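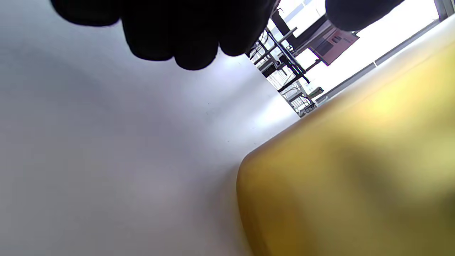

One reader of the draft asked why we bother with the free hand at all, given that the handle is what carries the weight and the other hand "mostly just hangs around." Fair question. We had the same view in June, before coding started, and the first version of the Priltiren scheme had no column for it. Added later. Everything coded before that was done over from scratch.

### 4.2 The free hand

Task as in 3.1: lidded pitcher, 600 ml of water, one pour, set it back down. 14 participants, 100 pours kept for coding after the spoiled ones were dropped (list in the appendix). Coders worked from the moment the handle was taken to the moment it was let go. One code per second, no double codes.

Three positions for the free hand. *Away* means at the side, in the lap, flat on the table. *Near* means open and close to the body of the pitcher but not touching. *On* means any contact, either lid or body. We tried splitting lid and body into separate codes and the coders could not agree often enough, so they were merged for the counts and kept apart only in the notes. In hindsight we'd have kept them split and trained longer.

*Near* was the one we did not expect to need. A hand in that position does no lifting, but it is ready to, and participants went from *near* to *on* without looking down. From *away* they usually looked first. Handle on the right, spout on the left, so for a right-handed pour the free hand sits on the spout side, and a few people said they kept it back to avoid getting wet. 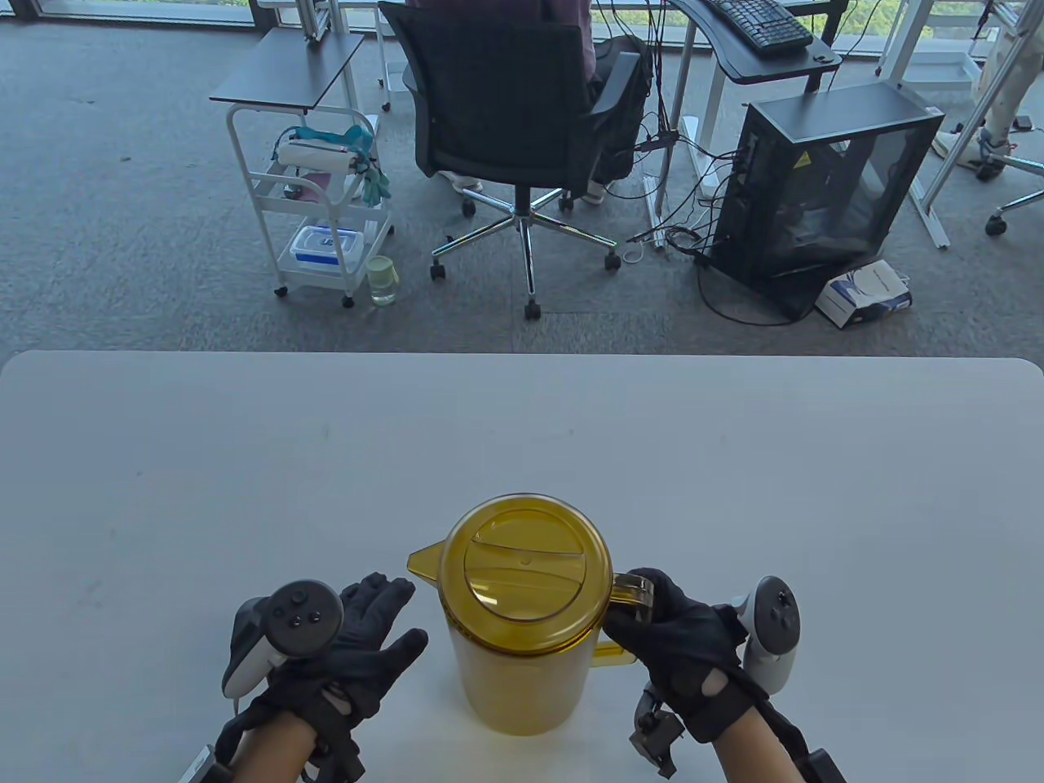

**Figure 5.** *Near.* Right hand on the handle, left hand open beside the pitcher.

Lids matter more than we allowed for. The pitcher lid is round, with a raised ridge and a small flap, and how much people trusted it seems to drive a lot of the *on* codes. Participants who had pressed the lid down themselves at the start rested a hand on it less. Those given the pitcher with the lid already in place checked it, then checked it again, then poured. Not tested formally, the two groups are uneven and we did not plan for the comparision.

The top-down hold needs a note. Palm over the lid, fingers curled down, other hand on the handle. It reads like a two-handed lift but most participants described it as holding the lid shut. The Innes protocol would score it as a lift. We score it as *on* and leave the purpose out, since a coder can't see purpose. Anyone comparing our counts with Innes-style counts should keep that in mind.

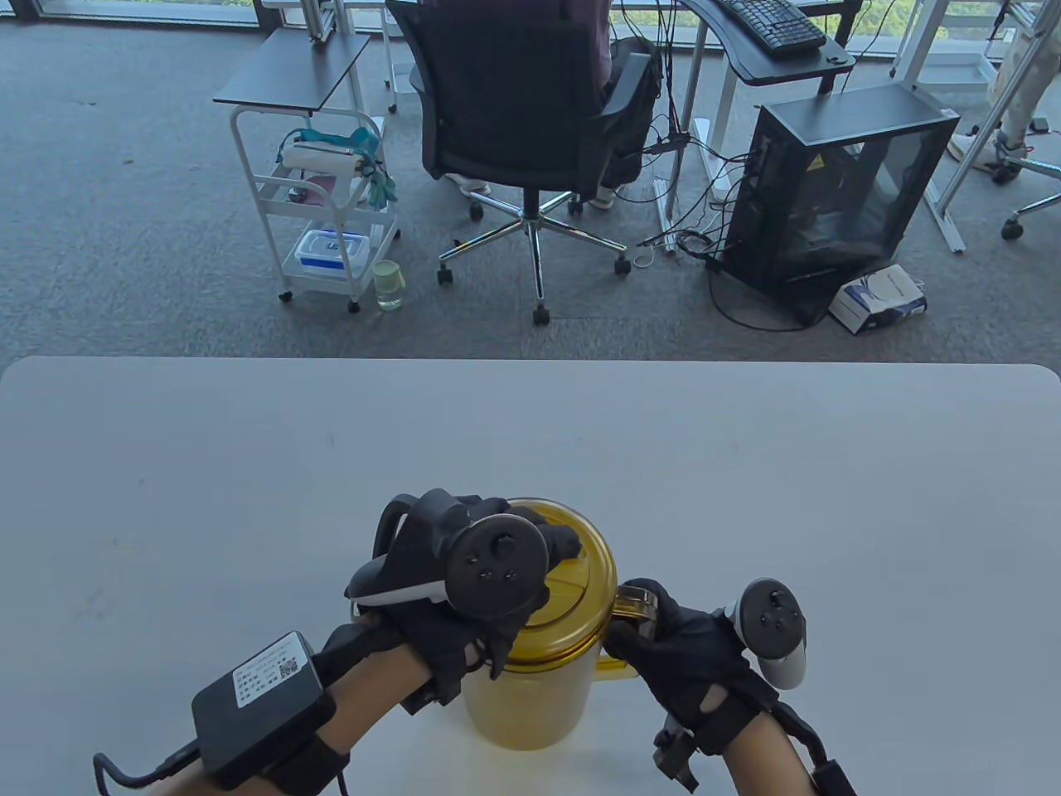
**Figure 6.** *On*, lid contact. Left hand over the top of the pitcher, right hand on the handle.

Setting down is its own problem. The pour ends, the pitcher goes back to the table, and the free hand often comes in right then, late, after doing nothing for the whole pour. We count it. The earlier Hutico coding stopped at the end of the pour and would of missed all of it.

Limits. One pitcher, one fill level, one table height. Everyone was standing. At Clandero we also ran a seated set but the table was too high for it and the data are not used here. Plain open jugs without a lid would probably give fewer *on* codes, we have no numbers on that yet. Agreement between coders is in Table 3, the seconds around set-down are the weakest part.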